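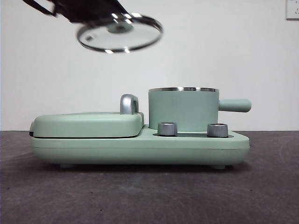

Breakfast club at Stirbridge hall to cook on two-in-one machines

2/22/26

The Saturday breakfast club in Keltstead is to start cooking again in March, using small combined breakfast appliances in place of the large cooker that was taken out of the Stirbridge hall kitchen last autumn.

The club confirmed the change in a notice to its members over the weekend. Two of the appliances have been bought, both in mint green, and both will be kept on the side table in the hall kitchen. Each has a flat, hinged lid over one half of the base and a round pot with its own glass lid at the other end, so that a hot item can be made on one side while something is boiled or simmered on the other.

The club has served only cold food since the old cooker was disconnected. Cereal, bread rolls, fruit and yoghurt have been on offer, along with tea and coffee from the urn. Attendance dropped over the winter, and several regulars told the organisers in a survey that they would come back if there was something hot to eat.

The two machines and a set of spare parts cost £275 in all. The money came from the club's own takings and from a quiz night held at the Plukum café on Mill Lane, which gave the use of its back room free of charge. No grant was applied for.

A full replacement for the cooker had been looked at first. The hall's wiring would have needed work before a new one could be fitted, and the space left by the old unit is narrower than most of the models now on sale. The organisers decided in January not to go ahead with it this year. The gap has been filled with shelving for the time being.

Smaller appliances were then tried out at members' homes. A separate hot plate and sandwich maker did the job but took up too much of the table, and there are only a couple of sockets within easy reach of it. A combined machine needs one plug. It also stands low enough to be used by people who prefer to cook sitting down, a point raised by two of the older helpers.

The first hot menu will be short. Toasted muffins, eggs and tomatoes will be offered from the machines, and porridge will be made in the pots. Beans will be added later in the spring if the first few weeks go smoothly. Bacon and sausages are not planned, as the hall kitchen has no extractor fan and the smell carries through to the room used by the dance class afterwards.

Portions will have to be made in turn. Members are being asked to order at the hatch when they arrive and to take a numbered card, and food will be brought to the table when it is ready. The club has 22 places at a sitting and will run two sittings each Saturday, the first at half past eight and the second at a quarter to ten. Anyone who wants only a cold breakfast can help themselves as before and does not need a card.

Prices have gone up slightly. A hot breakfast with a drink will be £3.50 and a cold one stays at £2. Children under five eat free if they are with an adult. Payment is by cash or card at the door.

The club has also written a page of kitchen rules, which will be pinned up above the sink. Most of it deals with the lids and handles. Glass lids must be put down on a folded cloth or on the wooden rack, never straight on to the worktop or into cold water. Anyone lifting a lid during cooking should tip it so that the steam goes away from them, and should use an oven glove whatever the knob feels like. Both control knobs must be turned to off before a machine is unplugged.

The bases must not be put in the sink. They are to be wiped with a damp cloth once they are cool, and dried before they go back in the cupboard. Pots and lids can be washed by hand in the usual way. The dishwasher at the hall is not to be used for any of the parts until the club has checked with the supplier that it will not dull the steel rims or mark the green finish.

Nothing is to be stacked on top of the machines when they are stored. The lower cupboard to the left of the hatch has been cleared for them, which means that the cake tins and the large mixing bowls have moved to the shelving. Other groups that use the kitchen have been told about the move. They may use the machines as well, provided that they book them through the hall diary and leave them clean.

A practice morning will be held at the hall before the first sitting. It is for helpers only and will cover setting up, cooking a full round of orders and clearing away. New helpers are welcome and do not need to have worked in a kitchen before, although anyone handling food will be asked to complete the short online hygiene course, which the club pays for.

One question still open is how long a round of orders will take. In the home trials a small pot of porridge was ready in nearly 22 minutes from cold, including the time taken to heat the milk, and that would be too slow for a full table. Helpers now plan to start the first batch before the doors open and to keep it warm in flasks. The oats will be soaked overnight, which should shorten things further. If the wait is still too long, the second sitting will be moved back to ten o'clock.

The club has asked members to say in advance if they need food made without milk or gluten. One pot will be kept for porridge made with oat drink and will be marked with a tag on its handle. Gluten-free bread will be toasted under the grill at home and brought in wrapped, as the organisers do not think crumbs can be kept out of a shared machine on a busy morning.

Among those who use the hall, the news has been well received. The Tô sewing group, which meets on Thursdays in the same building, has made padded covers for both machines and a set of cloth mats for the lids. The group has also asked about using a machine for soup at its own lunches, and a trial has been put in the diary for the end of March.

Old pans from the cooker are being given away. Most of them are too wide for the new machines, and two of the stockpots have already gone to the allotment society. The rest can be collected from the hall porch on any Saturday morning while the club is open. Anything left after Easter will go for scrap.

Tables at the first hot breakfast can be booked on the sheet inside the hall door or by leaving a message on the club's answering machine. Places that have not been booked will be given out on the day from a quarter past eight. Parking behind the hall is limited - the side gate will be locked until nine - and people coming to the first sitting are asked to use the car park by the library.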